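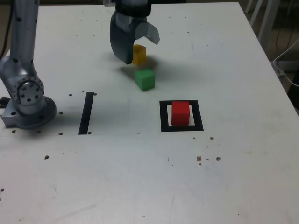
机械臂、夹爪和三块彩色方块,红色那块在黑框里。

机器人也要守规矩吗?

大家好,我又来啦!上个月有位小读者给我写信,问了一个特别好的问题:“机器人要不要遵守规则?要是它不听话,会不会被罚站?”

我读完笑了半天,然后就开始认真想。罚站肯定是不会的(它本来就一直站在那儿嘛),可是规则真的有,还不少呢!有写给造机器人的人看的,有写给用机器人的人看的,还有一些要变成程序,装进机器人的控制器里。今天我就跟你聊聊这些规矩。有些听起来跟你们教室里的班规差不多,有些可能会让你觉得:咦,连这个也要管?

先说一个词:标准

“标准”听上去很严肃,其实你每天都在用。你家的插头能插进墙上的插座,你的作业本能塞进同学的文件夹,都是因为做东西的人提前商量好了尺寸。大家商量好,写下来,以后都照着做,写下来的东西就叫标准。

机器人也有这样的标准。工业机器人有一份很有名的国际安全标准,编号是ISO 10218。不用背!我自己第一次听到的时候,还以为是谁家的电话号码。你只要知道,全世界有很多工程师坐在一起讨论过:机器人旁边有人的时候该怎么办?它突然停电了怎么办?谁可以按启动?然后他们把讨论好的办法写了下来。

写标准的人喜欢把话说得非常非常清楚。你妈妈说“把房间收拾一下”,你可能把玩具往床底下一推就算完了,对吧?标准可不许这样。它会写明白什么叫“收拾好”,还会写怎么检查。所以标准读起来有点儿啰嗦,我得喝两杯茶才能看完一章。

规矩一:先想坏事,再开机

给机器人安排工作之前,大人们要做一件事,叫“风险评估”。说白了就是一群人围在一起,拼命想会出什么岔子。

我的朋友梅拉尼娅·库什尼尔在一家叫Troltum的小公司上班,她特别喜欢开这种会。她告诉我,开会的时候谁都可以当“倒霉蛋”,也就是专门说倒霉事的人。有人会问:“要是有人的长头发靠得太近呢?”有人会问:“要是它抓着东西,手一松呢?”还有一次,一位同事问:“要是有只猫跳上来呢?”他们公司没有猫,可是这个问题还是被写进了本子里!后来大家觉得,管住猫的办法也能管住别的突然跑进来的东西,所以这一条一直留着。

想完坏事,就要给每一件都配上办法。最好的办法是让危险根本不存在,比如把尖角磨圆,或者换成轻一点儿的东西。做不到的话,就加上围栏、感应器这些保护。最后才轮到贴警告牌和提醒大家小心。这个顺序很重要,千万别倒过来。光贴一张“小心”就跑掉,可不算完成任务哦。

你也可以试试给自己的房间做一次风险评估。我小时候的房间要是拿来评,地上的积木一定排第一名(半夜光脚踩过的人都懂)。

规矩二:慢一点,再慢一点

你学骑自行车的时候,一开始肯定骑得很慢吧?教机器人做新动作也是这样。人站得近、需要一边看一边调的时候,要让它用很低的速度动。这样万一方向错了,人还来得及反应,来得及让它停。

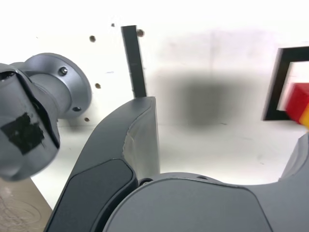

我有一回看人调程序,看得直打哈欠,心想这也太慢了吧,我奶奶织毛衣都比它快!调程序的伊利亚·舍甫丘克听见了,头也没回,说:“你数到三,看看手臂能走多远。再想想你自己数到三能跑多远。”我想了想,就不打哈欠了。人要先看见,再明白,再动手,这三步都要花时间。机器走得慢,就是在给人留出这些时间。

调程序的人手里常常拿着一个遥控器一样的东西,叫示教器。有意思的是,很多示教器上有一个特别的开关,要按到中间那一档,机器人才肯动。松手,它停;吓了一跳使劲捏紧,它也停!为什么要这样设计呢?你回想一下,人被吓到的时候会怎么样?有的人手一抖就松开了,有的人会死死抓住。发明这个开关的人把两种胆小鬼都照顾到了,我觉得特别贴心。

规矩三:有一个大家都够得着的停止按钮

急停按钮你可能在电视里见过,红红的,圆圆的,像个小蘑菇,底下衬着黄色。为什么要做成蘑菇样子?因为着急的时候可以用整个手掌去拍,不用瞄准。

关于急停按钮,我想说三件小事。

第一,它前面不能堆东西。书包、纸箱、外套都不行。你想想,要停的时候还得先搬箱子,多糟糕!

第二,按下去以后它会卡住,要专门转一下或者拉一下才会弹回来。弹回来了,机器人也不可以自己马上动起来,还得有人确认一遍,再重新启动。

第三,它不是玩具,可是人人都有资格用。如果你去参观,看见真的危险,按!按错了也没人会骂你。我问过好几位工程师,他们都说宁可多停一百次。

规矩四:给东西一个固定的家

接下来这条规矩是我自己最喜欢的,因为它跟收拾书桌很像。机器人做事的地方,工具放哪儿、东西从哪儿拿、放到哪儿去,最好都事先定好,画上线或者贴上标记。

卡尔莱恩·赫尔曼斯在Clatesow带学徒,她的车间墙上贴着11条守则,其中一条就写着:“每样东西都有家,下班前送它回家。”学徒们一开始嫌麻烦,把扳手随手一搁就去吃饭。结果回来以后到处找,找了半天,在窗台上。卡尔莱恩什么都没说,只给窗台也贴了个标签,上面写着“这里不是扳手的家”。

标记对人有用,对检查工作也有用。地方定好了,谁走过来都能看出东西放得对不对,不用跑去问做事的那个人。 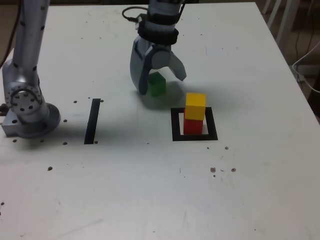
再讲讲“怎么才算做完”。这件事最容易吵架!你说你写完作业了,爸爸说字太乱,重写,你们俩心里的“完成”根本不是同一个意思。所以给机器人布置任务的时候,要先把完成的样子说清楚。拿叠方块来说吧,红方块在黑框里,黄方块稳稳地在它上面,可是黄的稍微往后偏了一点儿,这算不算合格呢?要是规则只说“叠起来”,那就算。要是规则说“边和边要对齐”,那就得再想想了。还有绿方块,它在夹爪那边的桌面上,它要不要也放到黑框里去?光看方块可看不出来,得去翻任务单。你看,同样几块方块,任务单上多写一句话,答案就变了。

所以写任务单的人要像出考试卷的老师一样细心。能差多少?哪个颜色在下面?放歪了要不要重来,还是停下来喊人?这些都得写。我试着写过一份叠方块的任务单,自以为很完整,结果拿给我侄女看,她第一句话就是:“你没说方块能不能斜着放呀。”好吧,她说得对,我回去加了一行。

规矩五:出了错要写下来

你们班有值日本吧?机器人也有自己的“值日本”,叫日志。几点开机,谁开的,做了什么,哪里停了一下,都可以记在里面。

在一个叫Batevell的练习项目里,大家把每一次抓取都记下来,后来一共攒了2,496条记录。负责整理的乌斯季娜·库什尼尔说,最有用的就是那些没抓好的。她翻到第412条的时候,看见后面有人写了四个字:“又滑掉了”。这个“又”字帮了大忙!她往前一找,发现前面也滑过,可是之前没有人写下来是怎么滑的。从那天起,他们的规矩里多了一句:滑掉了,要写清楚是什么东西、在什么位置、当时的速度是多少。

写下错误有时候会让人脸红,我懂。我烤蛋糕把糖放成盐那次,也不太想写进菜谱本里。可是后来我还是写了,还用红笔画了个圈,到现在每次翻到那一页,我都会先尝一下罐子里到底是什么。

所以好的车间里有个约定:谁写下错误,大家就先说谢谢。写的人不用害怕,下一个人才能看到真实的情况。

规矩六:人也有规矩

说了这么多机器人,最后轮到我们自己啦。要是你有机会跟学校去参观有机器人的地方,请记住下面这些:

地上有线,就站在线外面,脚尖也算哦。

机器人停着的时候,别以为它睡着了。它可能在等信号,等到了马上就会动。

长头发扎起来,围巾和挂绳收好。

想伸手摸之前先问带队的大人。他说可以,你再摸,他说不可以,就用眼睛看。

看到奇怪的事情要大声说,哪怕你觉得可能是自己看错了。

有个小朋友问过我,这些规矩是谁来检查的?很多人都要检查!造的人要查,装的人要查,用的人每天开工前还要再查一遍。机器人挪了位置,或者换了一只新的夹爪,前面做过的风险评估也要拿出来重新看看,那只想象中的猫也要再考虑一次。

给你留个小任务

找一张纸,想一件你每天都做的事,比如刷牙、喂鱼、给花浇水。假装要把它交给一台机器人,写下你的规则。什么时候开始?什么时候必须停?怎样才算做完?做错了记在哪里?

写好以后念给家里人听,请他们当“倒霉蛋”,专门给你挑毛病。我自己写的是“给花浇水”,刚写到第二条就被问住了:要是外面正在下雨,还浇不浇?我还没想好怎么写,你要是有主意,就写信告诉我吧!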